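Water Damage and Repair in Older Brick Homes: A Study of Turnanness Street
Student Project Report
Tarek Qaisi
Building Studies, second year
Dec 7, 2018

1. Background

Plavunville has a large number of brick row houses built for workers at the Twal mill. Many of them now have damp walls. My project looked at why this happens and what owners have done about it. I chose one street, Turnanness Street, because the houses were built to the same plan and have been repaired in very different ways.

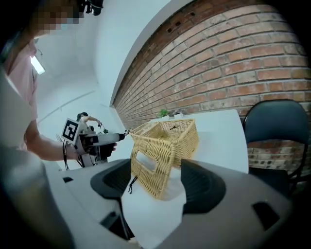
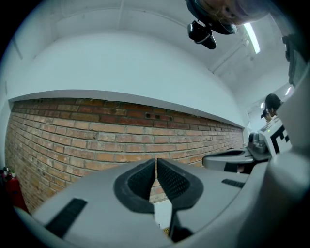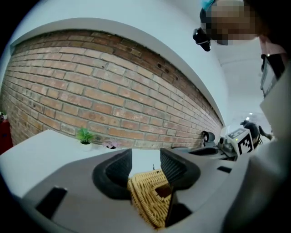
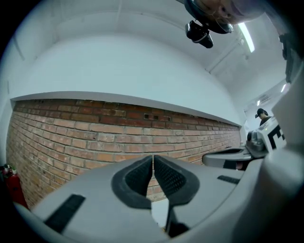
The main question was whether the type of mortar used in a repair has an effect on damp in the wall. A second question was what owners knew about mortar before they hired someone or did the work themselves.

2. Method

I sent a short survey to 561 addresses in the mill district and asked for more detail from owners on Turnanness Street. In the end, 30 owners let me take moisture readings indoors. I used a pin meter borrowed from the department and took readings at 3 heights on the front wall of each house. The first set was done in April and the second in the fall.

I also went through the repair records kept at the Prarosow archive. These are incomplete. Several folders have receipts but no note of what work was done, so I left those houses out of the comparison on mortar.

3. Results

Houses repointed with hard cement mortar had higher readings near the floor than houses repointed with lime mortar. The difference was clear in April and smaller in the fall. At the top height there was almost no difference between the two groups.

Gutters turned out to matter more than I expected. The wettest wall in the study had been repointed with lime, but the downspout outside was broken and emptied against the brick. I kept this house in the results and marked it separately.

Most owners did not know what mortar had been used. One had paid $2,000 for repointing and was told only that it was "the usual mix."

4. Problems with the study

Pin meters are made for wood, so the numbers on brick and plaster can only be compared with each other. Salt in the plaster can also raise a reading. I did not have time to test for salt — this would be the first thing to add if the project is continued.

The sample is small and the owners chose to take part. People with damp walls were probably more willing to answer.

5. Recommendations

Owners should check gutters, downspouts and the ground level outside before paying for any work on the wall itself. If repointing is needed, they should ask for the mix in writing and keep a copy. The city could add a line for mortar type to its repair form.

The survey questions and the full table of readings are in the appendix.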